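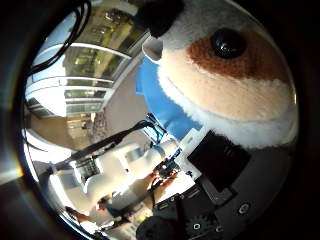
The gripper on the Trestham arm started clicking again in February, so I gave up a Saturday to it. Regular readers will remember the last time it clicked, when I spent a week blaming the motor, bought a motor, fitted the motor, and then listened to the same click coming out of a much newer motor.

This time I began with the gear. You get at it from underneath, past two screws that take the same driver and are, naturally, different lengths. I have now put the long one in the short hole on three separate occasions. It goes in beautifully until the last turn, at which point it meets something and the jaws stop closing all the way. If your gripper has gone mysteriously shy after a service, look there first.

The teeth were fine. What they had between them was fluff, packed down into a sort of grey felt by the grease I had so generously applied in the autumn. An old toothbrush got most of it out and a cocktail stick got the rest. The new rule is a smear of grease you can barely see. The Cerkton manual says this too, on a page I had read.

While it was in bits I did the cables. The wires off the little board at the wrist had been held with one tie, pulled tight by a younger and more confident me, so every time the wrist turned they tugged at the connector instead of sliding. I cut the tie and left a loop with enough slack for the full swing in both directions. Then I ran the wrist from one end to the other at the slowest speed with my hand on the stop button and watched the loop the whole way. It caught once on the edge of the bracket. A bit of file work on that edge, a second go, no catch.

Then homing, my least favourite part. The jaws have to find their closed position from scratch whenever the gear comes out, and the Romaniuk controller stores this as a plain number with no units and no explanation. The old value was 877. The new one came out at 194, which gave me a bad quarter of an hour until I worked out that I'd put the gear back a good way round from where it started. The controller doesn't mind. I minded, and took it all apart again to mark one tooth with a dot of white paint, which I ought to have done before the first screw came out.

Last job was grip force. I'd had it turned up far too high for soft things, on the theory that a firm hold is a safe hold. With fur and stuffing the jaws just keep on closing, the motor keeps on pushing, and I suspect that is where a fair bit of the fluff came from. I dropped the limit to 30 on the Plalora settings page and ran 500 open and close cycles while I made lunch and pretended not to listen.

No click. There is a faint new whirr on opening, which I am choosing to regard as character until it gets louder.

Still to do: replace the cable tie I cut with one of the soft hook-and-loop ones, find a proper home for the two screws' worth of spares, and write LONG on the housing in marker pen.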